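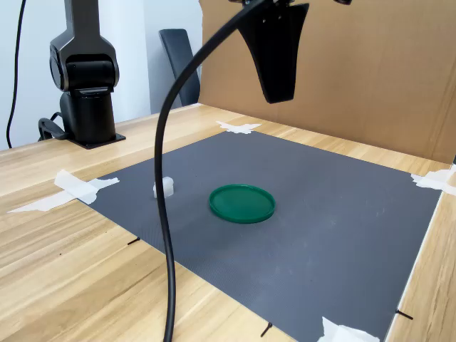 Robot arm on the sample bench, what happens to our jobs

Forum: Small Plant and Shop Floor > Automation at Work

lidpress_dan
Posted 2023-06-22

I work in the test room at Lukby, closures and small molded parts. Management put an arm on one of the tables and the plan is for it to do the sample placing: pick up the part, put it on the green dish, clear it, next one. Right now that is most of what two of us do between the morning checks and lunch. The mat is taped down and there are black marks around it so everything goes back to the same spot.

We were told no layoffs. We were also told that three years ago about the packing line, and that crew went from 13 to 5. Anybody been through this with bench work and not a full line?

Garkon_nights
Yes. We got one on the weigh station. Nobody was let go but the job changed. I used to do the weighing and now I watch it get done and fix it when it goes wrong. Pay stayed the same. The shift feels longer.

bnigam
I supervise a lab with 4 of these. Bimla Nigam, some of you know me from the old board. My experience is better than what Garkon describes. Two of my techs had wrist trouble from handling small parts all day and neither has been off with it this year. They write the test plans now. Ask what the people who come off the bench will be doing, and ask for it in writing. If your manager can't answer that, then worry.

lidpress_dan
I asked. The answer was "higher value tasks."

Garkon_nights
That's what ours said too. It meant sweeping for a while.

eglitis_fan
Depends on who set it up. At Eglītis they let the operators teach it and it went fine. Where I am now the integrator did everything and left, and if the mat gets shifted we have to call somebody.

T_Hovland
Torbjørn Hovland here, I install these. Some of this is unfair to integrators. Most of us would be glad to train the operators, but the customer doesn't want to pay for the extra day. Dan, what does the setup look like? Tape and marker is normal early on. You want a proper fixture before it goes into production.

lidpress_dan
Tape and marker, cardboard standing up along the back and the side. The part is a small white plastic piece, maybe the size of a cap. It has to end up on the dish. Doing it by hand I don't even think about it.
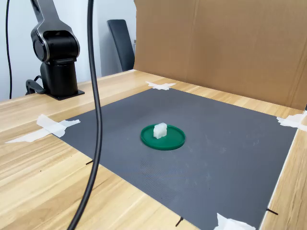 The part I keep getting asked about is where on the dish counts as good. On paper it only says "placed." By hand I'd want it closer to the middle so the next person can grab it without looking. None of that is written down anywhere, and I'm the one being asked to write it.

bnigam
Then that is your new job, and it should have a title and a rate. Don't do it as a favor.

T_Hovland
Agree with Bimla on that one. Whoever writes the acceptance rule ends up owning the station.

Garkon_nights
Or they write the rule, hand it over and then they aren't needed. I've seen that at Clanska.

bnigam
One plant. I've seen it go the other way more often.

Garkon_nights
You're the supervisor though. You would see it that way.

lidpress_dan
Both useful. I have a meeting with my lead before the end of June and I'm going to ask about the title and the rate. I'll hold off on writing the rule until I get an answer.

eglitis_fan
Ask for the training day too.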